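Section 4. Fitting the Gripper and Teaching It to Hold a Rod

From the Paststead Arm Build Guide, written by Violeta Cabral for the Kaltonness shared workshop
Last revised February 7, 2021

Before you start this section

By now you should have the arm bolted down, the shoulder and elbow moving freely, and the wrist turning both ways without grumbling at you. If any of that isn't true yet, please go back to Section 3 and stay there as long as you need. I spent most of January in Section 3 myself the first time around, and the arm was better for it.

In this section you will mount the gripper on the wrist, put the wrist camera in its bracket, set how wide the fingers open and how firmly they close, and then practice with a thin rod. Thin things are a wonderful way to learn (and a humbling one!). A big foam cube will let you get away with almost anything, and a skinny stick will show you every bit of slop in your fingertips right away.

Set aside an evening for it. If two of you are working together, agree on who has the keyboard and who has the stop button, and don't swap in the middle of a step.

What you need on the bench

The gripper, with both fingers attached
The wrist camera and its small bracket
The four wrist screws from the Bernon hardware bag
The small hex key that came with the arm
A flashlight
A soft cloth
A few thin rods to practice on: straws, plastic sticks, dowels, whatever you have around
Masking tape and a pencil

Caution: Switch off the arm's power supply and unplug it before you touch the wrist. Pressing the stop button halts the motors, but it does not take the power away from them.

4.1 Mounting the gripper

1. Support the forearm with your hand or a folded towel. With the power off, nothing is holding it up except you.

2. Wipe the face of the wrist plate with the cloth. Even a crumb of tape or a curl of plastic under the gripper will tilt it, and a small tilt at the wrist is a much larger one out at the fingertips.

3. Thread the gripper cable through the center of the wrist plate before you offer up the gripper. I have done it the other way more than once, and there is no way to rescue the situation other than taking everything off again.

4. Line up the pencil mark you made in Section 3 with the notch on the gripper body.

5. Start all four screws by hand, a couple of turns each. Then tighten them a little at a time, working diagonally across the plate, until they are snug. Please don't lean on the hex key. The threads are softer than they look.

6. Plug the cable into the port marked G on the wrist board. The plug only goes in one way. If it fights you, turn it over.

7. Turn the wrist slowly by hand from one end of its travel to the other and watch the cable. You want a lazy loop that never pulls tight and never brushes the fingers.

Note: If the loop is too generous, gather it with a strip of masking tape for now. Save the zip ties for the end of the section, when you know you won't be taking the gripper off again.

4.2 Fitting the wrist camera

1. Slide the camera into its bracket with the cable side facing back toward the elbow.

2. Fasten the bracket to the side of the wrist with its own two short screws. Longer ones will reach the gear inside, so keep them in a separate dish if you are as untidy as I am.

3. Connect the camera, plug the power back in, and switch on. Open the Escobar control program and choose Wrist View.

4. Tilt the bracket until both fingers come up into the view from the bottom and you can clearly see the place where the tips meet. You don't need to see the whole of each finger. What matters is the tips and a good stretch of whatever is in front of them.

5. Tighten the bracket, then nudge the arm gently with a knuckle. If the view shifts in relation to the fingers, the bracket is still loose.

Note: A pale background behind your practice area helps enormously. Dark fingers against a dark bench turn into one big smudge, and you will find yourself squinting at the screen and guessing.

4.3 Setting the opening and the closing force

The control program keeps two numbers for the gripper, called Travel and Grip. Travel is how far the fingers open. Grip is how hard the motor pushes once the fingers meet something. They are both plain numbers with no units, so don't worry about what they mean in inches or pounds. They are only there so you can write them down and get back to the same place tomorrow.

1. On the Gripper page, set Travel to 700 and press Apply. The fingers should open wide and stop without a clunk. If you hear a clunk, bring Travel down in small steps until it goes away.

2. Set Grip to 77. It is a gentle starting value, and a gentle one is what you want.

3. Keep your hands clear and press Close. The fingers should come together smoothly and meet at the tips.

4. Shine the flashlight from behind the fingertips and look for light between them. A thin, even line of light is fine. A wedge, wider at one side than the other, means one finger is sitting crooked. Power off, loosen its screw, square it up, and try again.

5. Open and close the gripper several times in a row. Listen as much as you look. A steady hum is good, and a rising whine means the motor is straining against something.

6. Press Save Profile and give it a name you will recognize. Mine is called "thin stuff," and I have never regretted being so plain about it.

Caution: The fingertips don't look like much, but they will pinch hard enough to bruise. Never hold a rod in place with your own fingers near the tips while somebody else presses Close. Hold it well away from the gripper, and say "clear" out loud before the button is pressed.

4.4 Practicing with a thin rod

Now for the part everybody wants to get to! Pick a light, stiff rod for your first tries. A bright color is a real kindness to your eyes when you are working from the camera view.

1. Open the fingers and bring the arm to the Ready position.

2. Hold the rod upright, with your hand a good distance from the gripper, and place its lower end between the open fingers. Let a short stub of the rod poke out beneath the tips. That stub tells you the rod is truly between the fingers and isn't just perched on top of them.

3. Say "clear," and have your partner press Close. If you are on your own, use the foot switch so that your free hand stays near the stop button.

4. Let go slowly. Watch what the rod does as you release it. A little lean is perfectly all right. A rod that keeps tipping after you let go is being held by too small an area, and you should take it back, open the fingers, and set it a bit deeper.

5. Check the Wrist View and compare it with the picture in this section. 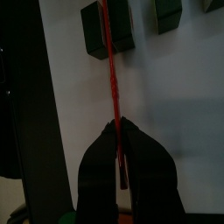
Figure 4-1. Red rod clamped at the fingertips, seen from the wrist camera. Note the short end below the grip and the slight lean.

6. If your rod looks much like the one in the figure, lift the arm slowly using the Up key, one tap at a time. Keep an eye on the top of the rod as well as the bottom. A long rod can run right out of the camera's view, and the part you can't see is the part that catches on shelves, lamps, and anything fixed to the wall.

7. Turn the wrist a small amount to the left, then back, then a small amount to the right. The rod should move with the fingers and not swivel between them.

8. Lower the arm, take hold of the far end of the rod, say "clear" again, and press Open.

Repeat this until it feels dull. I mean that kindly. When placing a rod has become boring, you are ready for Section 5, where the arm picks one up by itself.

Note: Shadows can fool you in the camera view. The gripper may throw a soft, wide shadow on the wall behind it, and at a quick glance the edge of a shadow can pass for the edge of a finger. Move your lamp a little to one side and see what moves along with it.

4.5 If things aren't going well

The rod slides down when you lift.
Raise Grip by 2 and try again. Go on in steps of 2 until it holds, and then stop. Wipe the fingertips too, because hand lotion and sawdust both end up on them sooner or later.

The rod bends or flattens where it is held.
Grip is too high for that rod. Straws are the usual victims. Save a second profile for them and leave your first one alone.

The rod swivels between the tips.
Set it slightly deeper, and repeat the flashlight check from 4.3. Fingers that don't meet squarely will hold a rod at a single point, and it will spin there like a weather vane.

The fingers open but won't close.
Look at the cable loop first. If it has slipped between the fingers and the gripper body, power off before you pull it out. If the loop is fine, reseat the plug at port G.

The camera view freezes.
Stop moving the arm. Close Wrist View, open it once more, and wave something in front of the camera to be sure the picture is live before you carry on.

4.6 Before you pack up

1. Open the fingers and take out whatever they are holding. Please don't leave a rod clamped overnight.

2. Send the arm to Rest, wait for it to settle, then switch off and unplug.

3. Swap the masking tape on the cable for zip ties and snip the tails flush.

4. Write your Travel and Grip values on a bit of tape and stick it to the base of the arm, along with the name of your profile.

Continue to Section 5, Picking Up from the Bench.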